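Caring for Wool and Winter Clothing: Notes for Session 4
Tutor: Philomena Laryea

Print this page | E-mail to a friend

Welcome back, everyone, and thank you for bringing in so many lovely (and some rather sad!) jumpers last time. Today we're putting the cold-weather things away for the summer, a job I have come to enjoy over the years, though my family think I'm quite mad.

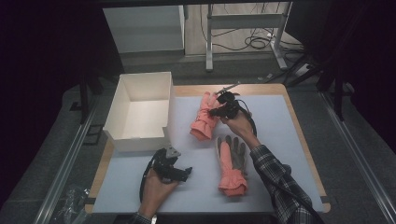
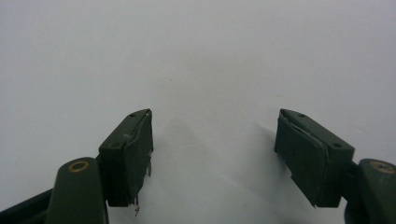 First picture: coral-pink glove with a ribbed cuff, and an open white box.

Start with washing, even if a thing looks clean to you. Moths are drawn to the skin oils and crumbs we leave behind, and a scarf worn twice has plenty of both. Check the label first, then use cool water, a wool detergent, and no rubbing. I let mine soak for 11 minutes, which is simply how long it takes my kettle and me to sort ourselves out. Press the water out with your hands and roll the piece in a towel.

Padded gloves and mittens want a little more patience. The lining holds water long after the outside feels dry, so hang them by the cuff somewhere airy and leave them a good deal longer than you think. Don't put them on the radiator, please! Keep pairs together with a loose stitch of cotton through both cuffs.

Dry flat, always, for anything knitted. A wet jumper on a hanger grows a pair of shoulders that will never quite go away again.

Now, boxes and bags. Cardboard is fine in a dry cupboard, but for a loft I'd sooner you used something with a tight lid. Line it with acid-free tissue, put the heavy things at the bottom, and don't squash. Cedar blocks smell delightful and may put off a moth or two, but they lose their strength, so give them a light sanding when the scent goes. If you suspect you already have moths, seal the dry garment in a bag and freeze it for a fortnight.

For next time: bring one item with a hole no wider than 20 mm, a darning needle, and some yarn near the right colour. We'll be doing Swiss darning as well, and it always takes longer than I plan for, so do eat something first.

25 shares | 11 comments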